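Início > Projetos financiados > Relatórios de progresso > Rendlow

Relatório intercalar: recolha e secagem de sementes para o banco de sementes de Rendlow

16 de outubro de 2022 - por Chunhua Cai

O presente relatório cobre o segundo período de execução do projeto de conservação de variedades hortícolas locais, financiado pela Fundação Ostermann. Segue a estrutura pedida no contrato: trabalho executado, desvios, despesas e programação. Os anexos técnicos (fichas de acesso, registos de humidade, mapa de prateleiras) foram enviados em separado.

1. Trabalho executado

A recolha de material junto dos agricultores terminou no fim do verão. Deram entrada na câmara 543 acessos, dos quais a maior parte corresponde a feijão, tomate e couve. As cucurbitáceas ficaram abaixo do previsto, porque várias parcelas foram colhidas antes da maturação completa da semente e o material não tinha condições para ser aceite. Esses lotes foram devolvidos aos produtores com indicação de nova entrega na próxima campanha.

Cada acesso recebeu um número de entrada, uma ficha de passaporte e um envelope de amostra de referência. As fichas registam o nome local da variedade, a freguesia de origem, a altitude da parcela e os anos de cultivo declarados pelo produtor. Este último campo é o menos fiável. Em muitos casos a resposta foi "desde sempre", e optou-se por deixar o campo em branco e transcrever a resposta nas observações.

Os nomes locais continuam a levantar dificuldades. O mesmo feijão aparece com três designações em vales contíguos, e há uma designação que cobre pelo menos dois tipos de semente distintos na cor e no tamanho. Não se fundiu nenhum acesso com base apenas no nome ou no aspeto. A comparação em campo está prevista para a próxima época e só depois se proporá a eliminação de duplicados.

2. Secagem e armazenamento

A sala de secagem entrou em funcionamento com o desumidificador Condside, após a substituição do higróstato. O equipamento mantém o valor programado de humidade relativa durante a noite, mas afasta-se dele nas horas em que a porta é aberta com frequência. Passou-se a concentrar as entradas e saídas de material em dois momentos do dia. A medida reduziu as oscilações, embora não as tenha eliminado nos lotes colocados na prateleira superior, mais próxima da grelha de extração.

O teor de humidade das sementes foi medido por amostragem em cada lote, antes da embalagem. Os lotes de feijão de grão grande exigiram um segundo ciclo. Para estes, a curva de secagem usada no plano inicial era demasiado otimista e foi corrigida na versão atual do protocolo.

As embalagens de alumínio foram entregues com atraso pelo fornecedor, a Grarirov, e uma parte apresentava soldadura irregular no canto inferior. Foram rejeitados 40 sacos. O fornecedor aceitou a reclamação e enviou os substitutos sem custos. Enquanto se aguardava a reposição, os lotes secos permaneceram em frascos de vidro com sílica-gel, cuja cor foi verificada todas as semanas.

3. Germinação

Os ensaios de germinação foram feitos sobre papel, em câmara com temperatura alternada, com contagem intermédia e final. O limiar de aceitação do projeto é de 90 % para o feijão e mais baixo para as espécies silvestres aparentadas. O tomate cumpriu o limiar próprio em todos os lotes ensaiados até à data. Nas couves houve resultados dispersos, com um grupo de lotes antigos, guardados em casa pelos produtores durante vários anos, claramente abaixo do aceitável. Esses lotes serão multiplicados antes de entrarem na coleção base.
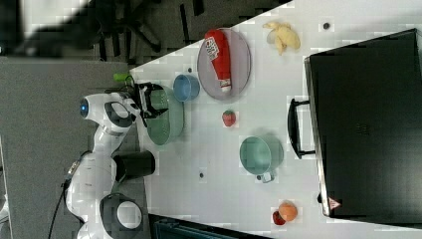
A extração por via húmida do tomate decorreu segundo o protocolo já descrito no relatório anterior: fermentação curta da polpa, lavagem em água corrente até a semente ficar limpa e secagem imediata em camada fina. A única alteração foi o encurtamento da fermentação nos dias mais quentes, depois de se ter observado início de germinação num lote pequeno. O lote foi abatido e consta do anexo.

4. Desvios face ao plano

Há dois desvios a assinalar. O primeiro é o já referido défice de cucurbitáceas. O segundo respeita à base de dados - a migração das fichas antigas, que estavam em papel, atrasou-se e só deverá ficar concluída em janeiro. Rosemarie Haberkorn assumiu a revisão das coordenadas geográficas, muitas delas registadas num sistema de referência diferente do atual. O erro resultante chega a deslocar parcelas para a margem oposta do rio.

5. Despesas

A execução financeira acompanha o orçamento na rubrica de pessoal. Na rubrica de consumíveis verificou-se uma poupança de quase 700 euros, resultante da reutilização de frascos do antigo herbário. Pede-se autorização para transferir esse montante para deslocações, com vista a uma segunda visita às freguesias de montanha, onde ficaram por recolher duas variedades de abóbora identificadas em entrevista. A rubrica de equipamento está encerrada.

6. Programação do próximo período

- conclusão da migração das fichas em papel;
- multiplicação dos lotes de couve com germinação insuficiente;
- preparação das parcelas de comparação para o feijão;
- envio do duplicado de segurança, logo que a instituição recetora confirme o formato das etiquetas.

Quanto a este último ponto, falta resposta ao pedido de esclarecimento sobre o código de barras. As caixas estão prontas e encontram-se na câmara de Rendlow, à temperatura de conservação.

Categoria: Agrobiodiversidade | Relatórios técnicos | Bancos de sementes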